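Morkton opens equipment planning service for small packing and sorting firms

Lurwood, March – Morkton has launched a planning and budgeting service for small firms that are thinking of buying their first robot arm. The service is open to businesses in packing, returns handling, toy refurbishment and light assembly, and bookings are being taken from the start of the month.

The service covers the stage before an order is placed. A Morkton planner looks at the job the firm wants done, tries it with the firm's own items on a bench in Lurwood, and writes a report setting out what equipment would be needed, what it would cost to buy and run, and what should be left to staff for now.

Morkton has sold and maintained handling equipment for small sites for a number of years. The company says many of the enquiries it receives come from firms that already have a quote for an arm but have no figure for grippers, guarding, training, spares or the floor space taken up during installation.

"People arrive with the price of the arm and think that is the budget," said Noel Yap, head of planning at Morkton. "Then they need a second set of fingers, a table at the right height and two days of somebody's time to learn it. We would like them to see all of that on one sheet before they sign anything."

Bench trials use the goods the customer handles every day. For toy and household plastics that means light, curved and often shiny pieces, which can be awkward to grip and awkward for a camera to pick out. Trials are run under ordinary room lighting so that glare and shadow are taken into account when the gripper and camera are chosen.

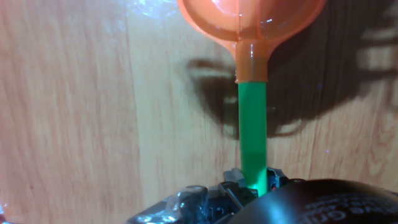
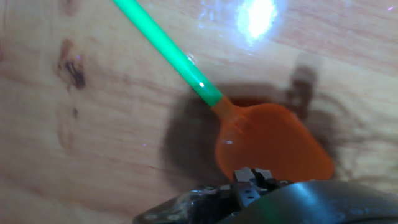
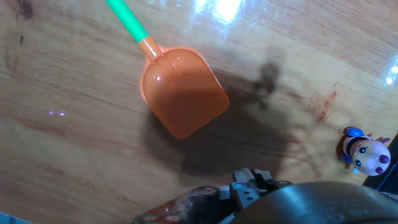 Views from the gripper camera during handling work with orange and green plastic items against a wooden background.

The first firm to use the service was Chávez, a family business which sorts and repacks returned toys for online sellers. It handles around 3,000 items a week, most of them loose plastic pieces that have been separated from their boxes.

Zulema Gallardo, operations manager at Chávez, said the firm had planned to order two arms in the same financial year.

"The report told us to buy one and wait," she said. "It also told us to spend more on the gripper than we had put down, and to move the packing table. We had not budgeted for moving the table. It means new sockets, so it was useful to know."

Chávez has since ordered a single arm and has set aside money for a second, subject to a review after the first has been in use for 2 months. The firm expects its sorting staff to stay in their present roles, with the arm taking on repeat picks from one tray to another.

Each report is divided into four parts: the job as it is done now, the equipment proposed, a full cost table and a timetable for ordering and installation. The cost table lists purchase, delivery, fitting, training, yearly servicing and expected replacement of worn parts. Leasing is shown next to outright purchase where a lease is available. Customers may take the report to any supplier and are under no obligation to buy from Morkton.

A standard trial uses up to 200 items supplied by the customer. Firms are asked to send a fair mix, including damaged and oddly shaped pieces, and not only the ones that are easy to pick up. Items are returned with the report.

Bench work is led by Ngân Võ, senior technician, with Danish Zaidi responsible for costings. Software for recording the trials is supplied by Soken, which will also provide customers with a copy of the recordings on request.

"Fingers are the part people change their minds about most," said Ngân Võ. "A set that holds a handle well may be no use on a wide, shallow shape. If a customer has both, we cost for both, or we tell them which one to leave for hand picking."

Morkton advises firms to book at least one quarter before their budget is fixed. Reports are normally sent out three weeks after the items arrive, though trials involving more than one type of gripper may take longer. A shorter desk review, without bench work, is available for firms that already have equipment in place and want to plan for replacement.

Notes for editors

Morkton supplies, fits and services handling equipment for small and medium-sized businesses. Its planning bench and workshop are in Lurwood.

Visits to the bench can be arranged for trade press, mornings only, from 9.30am.

Press contact: Bushra Ghauri, communications, Morkton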